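Prolari community wiki - print problems
Ticket: labels from the Bradbridge template come out shifted
Opened by: Vanderleia Macedo
Status: solved

Hi all! I'm loving Prolari so far, it has already replaced three messy spreadsheets for my little fabric shop. One snag. When I print from the Bradbridge template, every row lands lower than the one before it, and by the bottom of the sheet the text sits across the gap between two labels. The sheet has 21 labels and the first row is perfect.
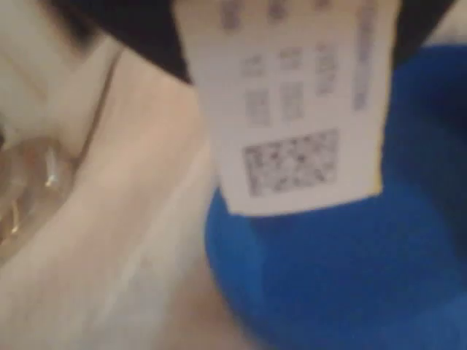

Does it happen with a blank template too?
It happens with any template set to Letter size when the label sheets are A4, so check the paper size before anything else.

What I tried

1. Reinstalled the printer driver. No change.
2. Set scaling to 100% in place of "Fit to page". Better! The drift got smaller - but it was still there at row seven.
3. Deleted the Nazari plug-in, which adds its own margins. Left and right edges now line up beautifully.
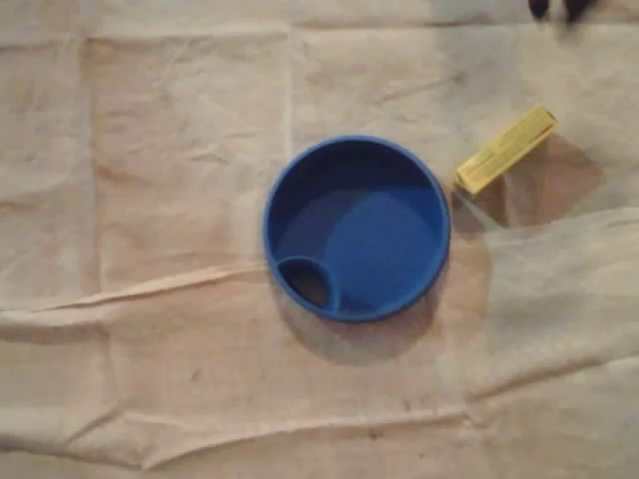

4. Changed paper size to A4 in Prolari AND in the printer's own menu. I had only ever done the first one.

Result after step 4: a full sheet, every row dead center. I did a happy dance and then sent a batch of 200 through.
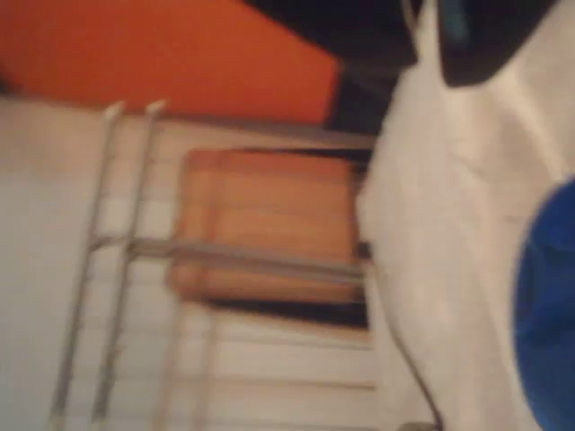 The batch ran fine until sheet 2, when the printer went back to Letter all by itself. The tray has a memory of its own, so I held down the paper button until the menu came up and saved A4 as the default there. After that it stayed put, and the rest of the batch is gorgeous.

Reply from Neda, Fri 12 April
Great write-up! I'll add the tray setting to the help page. The May update will warn you when the two sizes don't match.

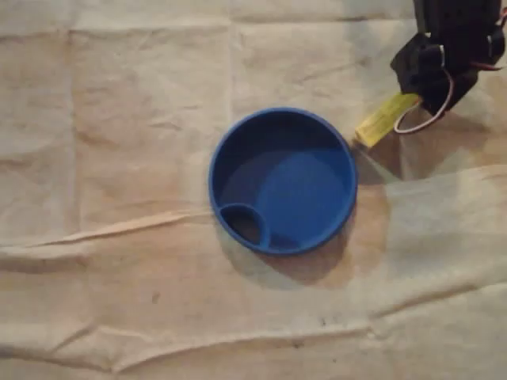
Creased cream cloth.

Works on version 18 as well, I just checked on the shop laptop. Thank you Neda!! Closing this one.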